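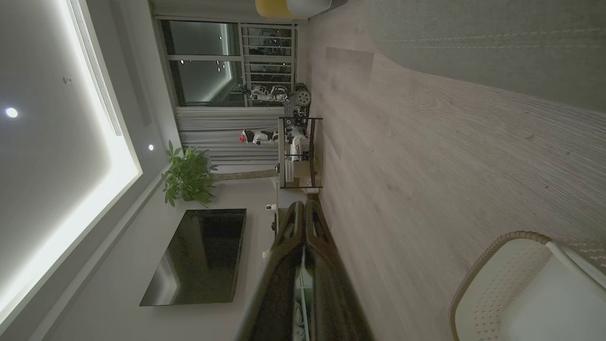
4. Abendrunde im großen Raum: Decke, Vorhänge, Regal

So, jetzt wird es gemütlich! Wenn ihr die Kapitel 1 bis 3 (Schlüssel, Heizung, Küche) durch habt, kommt der Teil, den ich am liebsten mache. Ich gehe meine Runde immer erst, wenn es draußen dunkel ist, weil man vorher gar nicht richtig sieht, was das Licht an der Decke mit dem Raum macht. Plant 20 Minuten ein, beim ersten Mal lieber etwas mehr.

4.1 Licht einstellen

1. Schaltet zuerst nur das Lichtband am Deckenfeld ein (linke Taste neben der Tür, kurz drücken). Es braucht einen Moment, bis es ganz da ist.

2. Jetzt die runden Deckenstrahler dazu. Die hängen auf der rechten Taste. Gedrückt halten dimmt, noch mal gedrückt halten macht wieder heller. Ich lande fast immer bei halber Kraft.

3. Gefällt euch die Mischung, drückt beide Tasten gleichzeitig und haltet sie 2 Sekunden. Damit ist die Einstellung als Szene »Vida« gespeichert (so heißt sie im Menü, den Namen hat Attila Farkas beim Einbau vergeben und ich habe ihn nie geändert).

Hinweis: Flackert das Band nach dem Einschalten, einmal komplett aus und wieder an. Flackert es dann immer noch, bitte Attila anrufen, die Nummer klebt innen im Sicherungskasten. Nicht selbst an der Decke herumschrauben!

4.2 Lüftung

4. Das lange Lamellengitter neben dem Lichtband gehört zur Klimaanlage. Abends stelle ich sie auf die kleinste Stufe, im Februar reicht das völlig. Wer empfindlich ist, rückt seinen Stuhl ein Stück vom Gitter weg, dort zieht es nämlich schon ein bisschen.

5. Einmal im Monat die Lamellen abstauben. Ich nehme einen weichen Pinsel und gehe immer in Längsrichtung, quer bleibt man hängen und der halbe Staub rieselt einem ins Gesicht (fragt nicht, wie oft mir das passiert ist).

Achtung: Vorher die Anlage ausschalten und nur eine standfeste Leiter benutzen. Kein Sprühreiniger ans Gitter und schon gar nicht an die Strahler.

4.3 Fenster, Balkontür und Vorhänge

6. Balkontür zudrücken, Griff ganz nach unten. Es klickt zweimal, erst beim zweiten Mal ist sie wirklich zu. Draußen am weißen Geländer bitte nichts hängen lassen, der Wind holt sich hier oben alles.

7. Die hellgrauen Vorhänge lasse ich tagsüber seitlich gerafft. Zum Zuziehen immer oben in der Falte anfassen und langsam führen, dann fallen sie von allein wieder schön senkrecht. Wer unten am Saum zerrt, hat hinterher eine Beule drin, und die bügelt ihr dann im Stehen raus.

8. Die Scheiben spiegeln abends ziemlich stark, jeder Lichtpunkt von der Decke taucht darin auf. Wenn euch das stört: Vorhang zu oder Strahler runter. Ich mag es ja!

4.4 Das Regal

9. Das dunkle Metallregal mit den hellen Böden ist bei uns das Modell Loltberg. Die Böden sind nur eingelegt, also beim Ausräumen bitte nicht hochdrücken.

10. Schweres nach unten, Leichtes nach oben, und nach dem Einräumen einmal seitlich rütteln. Wackelt es, die Stellfüße nachdrehen (Stisell-Schlüssel, Größe 16, liegt in der Küchenschublade).

11. Was ihr herausnehmt, kommt am Ende der Runde wieder an seinen Platz. Ich stelle die hellen Sachen gern zusammen, das wirkt vor den schwarzen Pfosten ruhiger, aber das ist wirklich Geschmackssache.

4.5 Boden

12. Der Boden mit der hellen Holzmaserung verträgt nebelfeuchtes Wischen und sonst wenig. Ich fange am Fenster an und arbeite mich zur Tür vor. Auf einen vollen Eimer gebe ich eine Kappe Iltlow, mehr macht Schlieren, und die sieht man bei dem Licht sofort.

Achtung: Stehendes Wasser gleich aufnehmen, vor allem am Regal. Nichts über den Boden schieben, immer anheben, auch wenn es nur ein kleines Stück ist.

13. Trocknen lassen, Lichtband als Letztes aus. Weiter mit Kapitel 5, Flur und Garderobe.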